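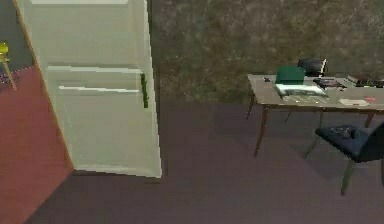
One of the practice rooms in the simulator. The green handle on the open door is the bit I spend my mornings on.

Last updated: December

So people keep asking what I do all day now that the delivery carts at Fundthorpe have gone automatic, and the answer is doors. I used to push mail, toner and lunch orders around our building in Zeltville, and I did that for 14 years (good shoes, bad knees). Now I sit with a coffee and watch a computer version of a cart try to get through a doorway 2,000 times before lunch, and I write down where it gets confused.

The software is called Trotix, and the rooms in it are a bit odd if you've only ever worked in real ones. Blotchy dark walls, a mauve-gray floor, red floor through the doorway with a little yellow stool on it. I asked why we couldn't just have our own beige hallway and was told the carts learn better when every room looks different. Fine by me! I've gotten fond of the stool.

What surprised me is how much of my old job turned out to be useful. I knew you don't cut close to a table when a chair is sitting out at an angle, because somebody is going to shove it back the second you get there. The planners hadn't put that in. Same with doors standing open: I always slowed down and gave a shout, so now the cart slows down and beeps. My shout was friendlier.

It hasn't been all coffee, though. There were six of us on the carts and there are 4 now, and the two who left didn't want to retrain, and I don't blame them one bit. The training was three weeks of menus and I nearly quit in the second one. My pay went up a little and my step count fell off a cliff. I also miss the people. When I pushed the cart I knew who was having a baby and who was hunting for a new job, and now I find out from the email like everybody else. I've started walking up to the third floor at 10:30 just to say hi, with nothing to deliver, and they still look at my hands for the lunch bags.

Next month we start on a batch of rooms from Nasr, the outfit that did the warehouse layouts, and those have ramps in them. I have a lot of opinions about ramps. If you've gone through a switch like this at your own place, leave me a comment, especially if you found a way to keep up with the folks you used to see every day.

Filed under: Work Stuff, Robots, Getting Older

Contact me | © All posts and grumbling my own | Back to top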